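家里的水果去哪儿了?Rillow家庭食物日记招募参与者

您家的果盘里现在放着什么?厨房角落里有没有一袋买回来就忘了的橘子?冰箱最下面那个抽屉,上一次彻底翻出来是什么时候?如果您看到这几个问题会忍不住笑一下,或者心里微微一虚,那么这封有点长的招募信就是写给您的。

我们是Rillow项目组,办公室设在Nendbridge老城区Chiang楼的二层,楼下是一家修鞋铺,隔壁是社区阅览室,来过的街坊应该都还记得那段特别陡的楼梯。项目做的事情说起来很家常:想弄明白普通人家买回来的水果和蔬菜,从进门到吃掉(或者没吃掉)这段日子里到底经历了些什么。谁买的,放在哪儿,谁想起来吃,谁嫌它熟过头了,最后是进了肚子、进了蛋糕,还是进了垃圾桶。

去年一月我们做过第一轮,一共收到853篇日记。有人写得像流水账,一天一行,有人写着写着就写到了外婆当年怎么用稻草捂柿子,整整三页纸,我们读得舍不得停下来。那一轮之后,我们对"浪费"这个词的看法变了不少。许多家庭扔东西扔得并不多,但是一直在为"要不要扔"操心,为了赶在坏掉之前吃完,连着几天吃同一样东西,吃到家里人都有意见。这种操心以前很少有人记下来,我们觉得很值得记,所以有了第二轮。

这一轮想请的是什么样的人

只要您年满16周岁,平时住在Nendbridge或者周边村镇,家里有一个能用的厨房(再小也行,合租的、宿舍里只有一个电磁炉的也行),就可以报名。一个人住的,三代同堂的,夫妻俩总是你买一份我也买一份的,都欢迎。我们特别盼着能多几位平时不太参加这类活动的朋友,比如上夜班的、开店的、刚搬来不久还在摸索哪家菜摊好的,还有家里有小宝宝、连坐下来喝口茶的工夫都少的。您的日子怎么过,日记就怎么写,写得断断续续也完全没有关系。

会不会做饭不要紧。第一轮里有一位参与者整段时间没有开过火,每天就是面包、牛奶和苹果,他的日记反而帮我们想明白了好几件事:不做饭的人买水果的节奏跟别人很不一样,常常是下班路过就顺手带一两个,放的地方也随意,书桌上、鞋柜上、背包侧袋里都有。

喜欢水果不喜欢水果也都可以。您要是一年到头只在过年时吃几瓣柚子,我们同样想听听。

需要您做些什么

整个参与期是连续16天。开始之前会请您来Chiang楼坐一坐,或者通个电话,把日记本怎么用讲清楚,您有什么疑问也尽管在那时候提。日记本是纸质的,由我们寄到家里,封面是浅绿色的,里面每天一页。不习惯用笔写的,可以用手机录语音发过来,我们来整理成文字,再发回给您看一遍,您觉得哪句不想留,划掉就行。

每天要写的内容不多。今天买了什么新鲜果蔬,吃了什么,有没有哪样东西让您犹豫过,最后怎么处理的。犹豫那一栏是我们最看重的,请尽量多写两句,哪怕只是"梨有点软,闻了闻,放回去了,明天再说"。这样的话在我们看来就很好了。

平时每天花在上面的时间大约13分钟,有些天会更短,什么都没买也没吃的日子,写一句"今天在外面吃的"就可以合上本子去休息。

另外,中间会有一次家访,由您来定方便不方便。我们会来两个人,看看您家放水果和蔬菜的地方,听您讲讲为什么这么放。不检查卫生,也不评价冰箱乱不乱,请千万不要为了我们提前收拾,收拾过了我们反倒看不到平常的样子。如果家里不方便接待,可以改成视频,或者您自己画一张厨房的草图寄来。第一轮收到过一张用蜡笔画的,是参与者的小女儿代笔,冰箱画得比房子还大,现在还贴在我们办公室的门背后。

日记结束以后,还有一次聊天,一个小时左右,喝茶,吃点心,把您日记里几处我们没看懂的地方请教清楚。愿意来参加小组讨论的,可以再留个联系方式,不愿意的到这里就圆满结束了。

关于香蕉,多说几句

在所有果蔬里,第一轮日记中让大家写得最多的是香蕉。它便宜,随处能买到,老人孩子都咬得动,可是它变得也快,买的时候还带一点青,转眼就长了斑点,有人偏要等到有斑点才吃,有人一见斑点就皱眉,这两种人还常常住在同一个屋檐下。有对老夫妻在日记里各写各的,写的竟是同一串香蕉,一个说"正好",一个说"不能要了"。所以这一轮的日记本里我们给香蕉单独留了一小栏,请您写写您家是按什么来判断它能吃还是不能吃的,看颜色,捏一捏,闻一闻,还是干脆问家里最有发言权的那个人。 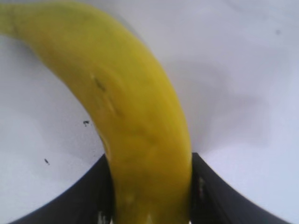 日记期间如果家里一直没有买香蕉,这一栏该怎么填?

空着就好,或者写一句没买的缘故,比如不爱吃、嫌重、上次剩太多了。请不要为了填这一栏特意去买,平常怎么采购就怎么采购,别的水果照样写在普通那几栏里。

除了香蕉,我们也关心那些不大显眼的东西:用了半颗的洋葱,一小把葱,切开后包着保鲜膜的半个瓜,炖汤剩下的半截玉米。它们在日记里往往一笔带过,可是隔几天再翻,会发现它们还在。要是您写到一半想起冰箱里有这么一位老住户,请替它单独写上几句,什么时候来的,现在什么模样,您打算拿它怎么办。

我们也很想了解送来的和分出去的那部分。Nendbridge这边有院子的人家不少,到了季节,李子、西葫芦、番茄一篮一篮地在邻居之间走动,有时候一篮李子绕了一圈又回到原主人手里。自己种的、亲戚给的、单位发的、楼道里放着写了"请自取"的,请都记进去,并且注明一下来处。不想写明是谁给的,写"邻居"或者"朋友"就够了。

时间和地点

报名从现在开始,2021年3月9日晚上截止。为了不让大家挤在一处,参与者会分成几批先后开始,每一批的起始日子我们会提前打电话商量,您出门旅行、家里办喜事、孩子考试,都可以往后挪。

需要到现场的只有开头的见面和结尾的聊天,两次都在Chiang楼。从火车站过来走路不远,沿着河一直走,看见桥头那家卖种子的铺子就往左拐。楼里没有电梯,这一点要请腿脚不便的朋友提前说一声,我们可以借一层的阅览室,也可以到您家附近找个安静的地方见面。带孩子来没有问题,阅览室里有图画书和积木。

见面的时候屋里会开窗通风,座位隔得开一些,请大家戴好口罩。要是那几天身体不舒服,或者单纯觉得在电话里说更安心,直接改成通电话,不用解释。

我们能给您什么

老实讲,酬谢不算丰厚,但我们尽量让它实在一点。完成日记和最后聊天的每一户,会收到一张Emano合作社的购物券,在Emano的各家门店都能用,买菜买日用品都行。中途退出的,按已经写了的日子折算,同样会给。来回的车费凭票报销,自己开车的按里程算。

日记本如果您想留作纪念,我们扫描之后会寄还给您,再附上一本第一轮参与者凑起来的小册子,里面是各家处理熟过头水果的法子,有香蕉煎饼,有苹果皮煮水,有一个讲怎么把皱了的柠檬救回来,还有一个做桃子酱的方子,我们试着做过,糖放多了,建议您减一点。这一轮结束后会编第二本,您要是有拿手的做法,请务必写在日记最后的空白页上。

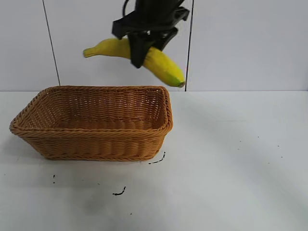 小册子里的方子都不署名,除非您自己要求写上名字。我们在编的时候会改错别字,补上漏掉的分量,别的尽量不动,方言里的说法也都保留着,比如同一种瓜,城里和河对岸的叫法就不一样,两边的人看了都觉得亲切。有的方子只有一句话,有的连用哪只锅都交代了,我们都照样收进去。

等全部日记读完,我们还会办一个小小的分享会,把读到的东西讲给大家听,所有参与者都会收到邀请,带家人和朋友一起来也很欢迎。日子还没有定,看天气暖和的时候能不能借到河边的院子。

您的日记会怎样保管

这件事我们想说得细一点,毕竟写的是家里的事。日记本送到之后先编上号,姓名和住址另外放,钥匙由项目组保管。以后写报告、做展板,引用到您的句子时不会出现真名,也会把容易认出您是谁的地方改掉,像是店铺的名字、孩子的学校、养的狗叫什么。语音在整理成文字、您看过并同意之后就删掉。

家访时如果想拍照,一定先问过您,您说不拍就不拍,拍了以后觉得不妥,随时来信叫我们删。日记里若有哪一天写的内容事后不想给人看了,撕掉也可以,我们不会追问。

参加全凭自愿,中间任何时候想停下来,打个电话或者发条短信说一声"我不写了"就行。报名时会请您签一份同意书,两页纸,字不小,不着急,带回家慢慢看都可以。未满18岁的朋友还需要一位家长或者监护人一起签。

同一户人家里可以有几个人各写一本,我们其实非常喜欢这样的情况,像前面说到的那对老夫妻。不过请各写各的,写完之前先别互相看,等到最后聊天时再摊开来,往往很有意思。购物券按户发放,这一点请您几位自己在家里商量好怎么花。

不会写中文,或者更习惯用别的语言写,也请照常报名,我们会想办法找人翻译。眼睛不太好、握笔吃力的长辈,可以由家里人代写,请代写的人在页角画个小圈,让我们知道就好。

怎么报名

最简单的办法是到Chiang楼一层的阅览室,柜台上放着报名表,填好投进旁边的绿色信箱。也可以请Nendbridge各社区服务站转交,表格是一样的,服务站的工作人员会帮您盖上收到的日期。Emano合作社的服务台同样备有表格,买完菜顺手就能拿一张。

表格上要填的有:您的称呼,怎么联系您最方便,家里一共几口人,平时谁负责买菜,最近一次扔掉的水果是什么。最后这一题没有标准,想不起来就写想不起来。如果有过敏或者正在按医生的要求控制饮食,也请在备注里提一句,这样准备点心的时候我们心里有数,日记里有关吃什么的那几栏也可以替您调整一下。

收到表格以后我们会挨个打电话,有时候打过来正好赶上您在做饭,没接到也不要紧,我们会在傍晚再打一次。名额有限,报名的人若是太多,会按照家庭人口和居住的地方搭配着挑选,尽量让各种各样的人家都有。这一轮没有排上的,我们也会来电话告诉您,愿意的话就把您留在下一轮的名单里。

还拿不定主意的朋友,欢迎先上楼来翻翻上一轮的样本日记(都是参与者同意公开的几本),就放在进门右手边的架子上,旁边有热水和茶叶,杯子请用您自己的。

Rillow项目组
Nendbridge,Chiang楼二层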